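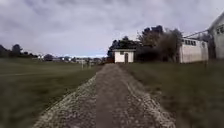
*Gravel and dirt path toward the small white shed, Jarkow.*

**Jarkow Word Survey — progress report to the Salgado Fund**
2024-07-19
Prepared by Clementina Cunha, with notes from Kristóf Mészáros

Sorry for the short turnaround on this one. Spending sheet is coming separately, Kristóf has it.

**Where we are**

Slip collection is closed. 4,000 slips in, all of them now in boxes by first letter, which was the target in the grant letter. Typing is behind. We got through A to M, plus S because S was sitting on top and someone started it. N to R and T onward still on paper.

Interviews: 15 done and recorded. All speakers signed the long consent form, the one you asked us to switch to in the last round. One speaker wants her name left off everything and we've done that, she's down as "speaker, east side" in the index and on the audio files too.

Draft entries stand at 270. A draft entry means headword, meaning, at least one quote from a real speaker, and where they grew up. It does not mean checked. Kristóf is checking and he is slow, in the good sense. He sent back most of the C's.

**Transcription**

We moved to Grindard for the transcripts in June. Mixed. Fine on the younger speakers and much faster than typing from scratch. On the older ones it "corrects" the very words we're after — turns *dropple* into *dropped*, *sloomy* into *gloomy*, and so on, and does it without flagging anything. So every transcript from an older speaker gets a full listen by a person with the audio at half speed. That's where the hours went this quarter. We'd underbudgeted for it and I'd like to move the unused travel money across, see the ask at the bottom.

Also lost most of a week to file names. Two people had been naming recordings two different ways. Fixed now, with one page of rules taped over the desk.

**Outdoor words**

The outdoor section is the strongest part of the draft so far, and the one people like talking about. Paths, fences, ditches, weather, mud. Lots of mud. The kitchen section is thin by comparison, mostly because we asked dull questions ("what do you call this pan") and got dull answers. Kristóf rewrote the kitchen sheet so it asks people to tell us how they'd make a particular meal, start to finish. Tried it on two speakers and got more usable words in one sitting than the old sheet got us all spring.

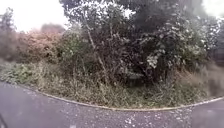
Naming questions are working best where speakers disagree with each other. We read out a prompt, take the first answer, then ask what their parents would have said, and the second answer is nearly always the more interesting one. Take the overgrown grass on the far side of that pale curb. We've had *ranks*, *the rough*, *balkin* and *side hay* for ground like it, and one man insisted it has no name at all until it's been mowed. The curb gets *curb* from everyone under sixty. Older speakers split between *edging* and *the lip*. Those will all go in as separate entries with cross references, not lumped under one headword like in the old list.

**Spelling**

Still arguing. The old list spelled everything the way the schoolteacher who made it thought it should sound, and he wasn't from here. We are going with the commonest spelling on the slips and putting the rest in brackets. Where the slips are evenly split, Kristóf picks. He has agreed to write down why each time, in a notebook, which will be typed up and go in with the archive copy.

**Problems**

- Typing behind, as above. Realistic finish is end of fall.
- Three slip boxes got damp. Slips readable, boxes replaced. Nothing lost.
- Proltico quoted for the print layout and then revised the quote upward when they saw the number of accented characters. Asked them for a breakdown, no answer yet. Will get a second quote if they don't come back soon.
- Very few speakers under thirty. We know. The high school teacher who'd offered us a class changed jobs and her replacment hasn't written back.

**Next quarter**

Finish typing N to R, then the rest. Four more interviews if we can get them, younger speakers first. Kitchen sheet goes out in its new version. Sample pages for the letter B to you for comment — B is small and fairly clean, and it has some of the best quotes. Kristóf will write the note on pronounciation, two pages at most, no phonetic symbols in the main text. They can go in the back for whoever wants them.

**What we need from you**

1. OK to move the unused travel money to transcript listening. No change to the total.
2. A yes or no on the audio. Do you want full recordings deposited, or clips only? Speakers have agreed to either but the storage cost is different and I need to tell the library.
3. The logo file again please. The one we have prints fuzzy.

I'm out for part of next month but reading email. Anything to do with entries or spelling, go straight to Kristóf.

Clementina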